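From the Allstead Street Tenants' Newsletter, September

BASKETS, CUPS AND THE SHARED KITCHEN
by Yuzuki Sakamoto

The shared kitchen on the second floor reopened in September with the new counters in and the old wall cabinets gone. Most people seem to like the extra light. What we lost was shelf space, and for the first two weeks cups and bottles ended up wherever there was room: on the windowsill, on top of the microwave, in the drying rack for days at a time. Several of you wrote to me about it, so this month's item is on how the drinkware is going to be stored from now on and what you need to do about your own.

We have switched to wire baskets. Each office on the floor gets one, and it lives on the open shelving to the left of the sink. The baskets have the office name on a tag at the front. Rewi is on the top shelf, Imeck and Alari are on the middle shelf, and the smaller offices share the bottom two. There are 13 baskets in all, and one spare on the bottom shelf for visitors' cups.

I looked at plastic bins first because they were cheaper. The trouble with a solid bin is that water collects in the bottom. People put a cup away when it is still a little wet, the next person sets theirs on top, and by the end of the week there is a puddle with coffee in it. We had two of those bins in the old kitchen and I threw both of them out during the move. Wire lets the air through and you can see right away if something has spilled. The shelf underneath does get dripped on, so there is a folded towel under each basket. Please leave the towel where it is. The towels are swapped out when the kitchen is cleaned.

The whole order, with the tags and the towels, came to 98 dollars. It was paid out of the kitchen fund, so there is no extra charge to any office this quarter.

What goes in the basket

Mugs, tumblers, water bottles and travel cups that you use at least once a week. If you have a cup you only bring out for the holiday lunch, take it home or keep it at your desk.

One cup and one bottle per person. I know some people have more than that. The Alari office has the largest number of people and their basket is full at one each.

Nothing with a drink still in it. I should not have to write that down, but there was a smoothie in the Imeck basket in the first week and it was there for four days.

No cutlery. Forks slip through the wire and end up behind the shelf. There is a drawer for them under the counter.

How to put a tumbler away

Tall cups should stand upright. When they are laid on their side they roll into the glasses, and we have already had one chipped rim. A tall tumbler with a lid is fine standing in the basket on its own as long as there is something on at least one side of it, either the wall of the basket or another cup. Put the tall ones in toward the middle or the back and the short ones in front. That way you can get at a mug without lifting everything out.

When you take a tall cup out, take hold of it around the middle and lift it straight up until it is clear of the rim. Pulling it toward you by the lid is how lids come off. Two people have now told me about lids that popped open on the way out and went down behind the shelving, and we had to move the whole unit to get one of them back. Straws are the other problem. A flip-up straw sticks out past the top of the cup, and if it is left up it catches on the shelf above when the basket is slid out. The middle shelf has the least room over it. Fold the straw down if yours folds, or turn it so it faces the inside of the basket.

If you need to get to something at the bottom, bring the whole basket over to the table and unload it there. The baskets are light but they are awkward with one hand when full, so use both. Set it down flat. The feet on the shelving unit are not level yet (I have asked about this) and a basket that is pulled halfway out will tip.

Cleaning lids and straws

This is the part I get the most questions about. The dishwasher is fine for most mugs. It is not good for most tumblers, and a lot of them say so on the base. Check yours before it goes in.

For a cup with a lid and a straw, take the lid off and pull out any part that comes apart. The spout usually has a soft piece inside it that can be worked loose with a fingernail. Wash the pieces in hot water with dish soap and use the thin brush that hangs on the hook by the sink. There are two brushes there now. The one with the blue handle is for straws and the one with the white handle is for bottles. Let the pieces dry separately on the rack. Put the cup back together when everything is dry, and then it goes in the basket.

A lid that smells after washing can be soaked in warm water with a spoonful of baking soda for half an hour. We keep a box on the shelf over the sink. If it still smells after two soaks, the soft piece probably needs replacing. Many makers sell them separately, and they don't cost much.

Light-colored cups show tea and coffee stains faster than dark ones. The same baking soda, mixed with a little water into a paste, will take most of the stain off. Rub it on with a cloth. Please don't use the green scouring pad on anybody's painted or coated cup, including your own, unless you don't mind the scratches.

Labels

Put your name on your things. There is a roll of labels and a marker in the top drawer. The labels are meant to survive washing by hand, and so far mine has. Stick it on the base or low on the side. For cups with a lid, please put a second label on the lid, as we have a small collection of lids that fit nothing and belong to no one who will admit to it.

When we emptied the old cabinets in August there were 18 cups left at the end that no one claimed. They sat on the counter for the whole month with a note. Nine have since gone home with their owners. The others are in a cardboard box under the coat hooks, and they will be donated at the end of this month. If you are missing a gray travel cup, a bottle with a dented base or a mug with a map on it, look there first.

The table

The wood table that used to be in the hallway is now in the kitchen, against the wall by the door. It is for loading and unloading the baskets and for anyone who wants to eat standing up. It has picked up a few marks already. Wipe up tea and sauce when you spill them; the finish does not hold up well if they sit. A damp cloth is enough. Don't use the spray from under the sink on it, as that one is for the counters.

Please don't leave bags on the table. At lunch there are often three or four people waiting to set something down.

Paper cups

The reason we started on any of this was the paper cups. Last year the second floor went through 2,763 of them, which I know because I do the ordering and added up the sleeves. We are still going to keep paper cups for visitors and for days when someone forgets their own. They have moved to the closed cabinet under the coffee machine. If the amount goes down by even a third, the savings will cover the better coffee that Rewi has been asking for since spring.

Roughly half of the floor now has a cup or bottle in the baskets. If you don't have one and would like one, there are a few clean spares without names in the visitors' basket. Take one, label it, and it's yours.

Checking the baskets

Each office picks one person to go through its basket once a month. It takes ten minutes. Lift everything out, shake out the towel, wipe the wires with a damp cloth, and put back only what has a name on it. Anything without a name goes in the cardboard box. Tell me who your person is by the end of the month. I have names from Imeck and Alari so far.

If a basket gets bent, let me know and don't try to straighten it. The wires are thin and the joints break. I can get a replacement within a week.

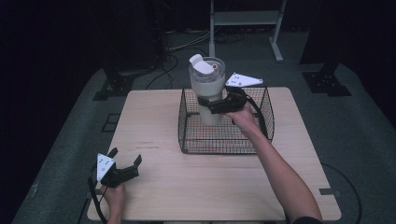
Next month's item will cover the refrigerator, which has its own problems. Send me anything you want included, especially about the freezer drawer and the door shelves. Notes can go in the tray outside my office or to the newsletter address, and I need them by noon on the last day of the month.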